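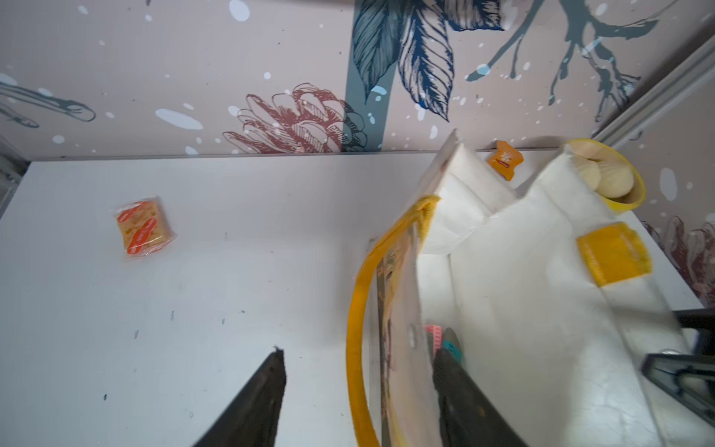

Botanical print wallpaper with blue-gray leaves and reddish-brown flowers, behind a white tabletop.

Ulley Botanical Wallpaper by Wotmont
Non-woven, paste-the-wall

We've stocked a lot of wallpaper over the years, and Ulley is the one we keep pulling out of the sample drawer when people say they want a pattern but are scared of pattern. It's big, it's a little wild, and it still manages to sit quietly behind furniture. The ground is a soft pinkish beige, the leaves are a dark blue-gray, and the flowers come in a reddish brown that warms up the whole thing (we call them proteas, a few customers call them pinecones, and both camps are very sure of themselves!).

What we love most is the line work. The leaves are built up from fine hatching, like an old ink drawing, so the print changes as you walk toward it. From across the room you get shapes and color. Up close you get all the little strokes, plus the pale splashes and speckles scattered over the background, and those do a great job of hiding the odd ding in an older wall.

Where it works

Dining nooks, home offices, hallways, the wall behind a bed. Ulley is a large-scale print, so give it some height if you can. A wall with only a couple of feet showing above the cabinets won't let a full stem develop, and for a spot like that we'd point you to the smaller Mittal print in the same colors.

White furniture looks crisp against it. So does pale oak. Darker woods pick up the brown in the flowers, and if you're painting the trim, try a warm off-white before you reach for a bright one. For the other walls, a plain color taken from the leaf is braver than it sounds and looks wonderful in the evening.

The paper itself

Ulley is printed on a non-woven base, so you paste the wall and hang the strip dry. No soaking, no folding, no pasting table taking over the living room. It doesn't shrink or stretch as it dries, and that makes a straight match so much easier to keep. When you get tired of it (not soon, we hope) it comes away in full strips.

The surface has a matte finish with a light protective coat. You can wipe off fingerprints with a damp sponge and a drop of dish soap. Don't scrub it, and please skip anything with bleach. It's fine in a powder room with a fan, but we don't recommend it inside a shower room or right behind a stove without a glass panel over it.

Specifications

Brand: Wotmont
Pattern: Ulley
Base: non-woven
Match: straight
Finish: matte, spongeable
Hanging method: paste the wall
Removal: dry strippable
Light fastness: good
Sold by: the roll
Rolls in this print batch: 900

Hanging tips

Prime bare drywall first. Fill and sand, then run a lamp along the wall from the side, and fix whatever throws a shadow.

Check the batch number on every label before you cut anything. Rolls from different batches can be a shade apart, and you'll see it most in the beige.

Start with a plumb line. Never trust a corner, even in a new house! Work outward from the most visible part of the wall and let the awkward joins land behind a door or in the corner that gets the least light.

Use a ready-mixed paste made for non-woven papers. We pair Ulley with Oltus Heavy Grade, rolled on a bit wider than the strip so the edges grab. Smooth with a brush or a soft plastic tool, from the middle out, and wipe stray paste off the face right away. A fresh blade for each strip sounds fussy, but a dull one will tear the paper at the baseboard every time.

Around windows, hang the full strip over the opening, then cut back diagonally to the corners and trim in. Leave the flowers whole where you can; a leaf can be cut almost anywhere and still look right.

How much to order

Measure the width of the wall and the height at its tallest point, and use the roll calculator at the bottom of the page. It already adds the extra for matching the pattern. We'd still order one more roll than it tells you. Unopened rolls can come back to us within the return window, and a spare in the closet is a lovely thing to have after a plumber has been through.

Samples

Samples are cut from stock rolls, so they show the true color, but they can't show the full repeat. Tape yours to the wall and look at it in the morning, in the afternoon, and with the lamps on. The blue-gray leans cooler in north light.

Stock note, 9/27/23: the current batch is in and shipping now. The next printing is planned for January, and we can set rolls aside from this batch while you finish your walls.

Goes well with: Mittal small print in Pink Beige, Oltus Heavy Grade paste, Oltus seam roller.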